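Collotura satellite prints - deserts, coasts and deltas from orbit

Wall prints made from open satellite imagery. Printed to order in our own workshop, rolled or framed. 24 places in the range at the moment, more coming in October if the colour proofs behave.

What you get
One print on heavy matt paper, 172 gsm. White border all the way round, place name and coordinates in small grey type bottom left. You can leave the type off, just say so in the order notes. A card comes in the tube with the satellite pass, the bands used and which way is north, as not every picture has north at the top.

About the colours
We get asked this a lot. Some prints are natural colour, meaning close to what you would see out of a window up there. Others are false colour, where infrared has been put in place of red, so plants come out scarlet and bare rock goes blue or brown. Each listing says which. If it says Rallex finish it is false colour with the contrast pushed up. Lovely on dunes, a bit much on farmland. Order a sample strip first if you're not sure.

Sizes
Small - fits a standard A3 frame
Medium - A2
Large - A1, rolled only, no frame
Deserts hold up best at Large. The river deltas have finer detail and some of the older ones go soft past Medium, so we dont sell those any bigger.

The ranges
Natik: sand seas and salt flats. Mostly natural colour. Long shadows, low winter sun.
Rai: river mouths and deltas. Mostly false colour. Silt plumes show up very well.
Coast set: three prints sold together, desert meeting sea, same scale on all of them so they can hang in a row.

Processing
All the image work is done by Anitha Chowdary, who set up the range after years of mapping work. She takes out the haze, matches up the joins between passes and leaves the rest alone. Clouds stay in if they were there on the day. No roads or towns painted out.

Framing
Ash or black. Acrylic front, not glass, for the post. Hanging wire fitted. Frames add 7 working days, sometimes less. The black is a true matt and shows finger marks, so handle by the back edge.

Delivery
Rolled prints go out in 3 working days. Tubes are stiff card with plastic ends. Framed ones go by courier and need a signature. Overseas is rolled only, sorry. 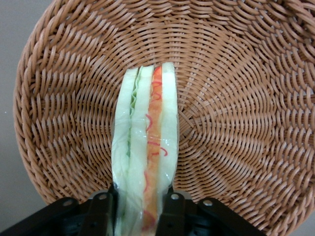 Care
Keep out of direct sun if you can. Pigment inks so they last, but no paper likes a south facing window. Dust the front with a dry soft cloth. No sprays on the acrylic, it clouds. If a rolled print wont lie flat, leave it face down under some books overnight.

Returns
Unframed prints can come back within a month, in the tube, unmarked. Framed ones only if damaged. Send a photo of the corner or wherever it is and keep teh packaging till we reply.

Page last updated April 19, 2024. Prices are on the order form and include VAT.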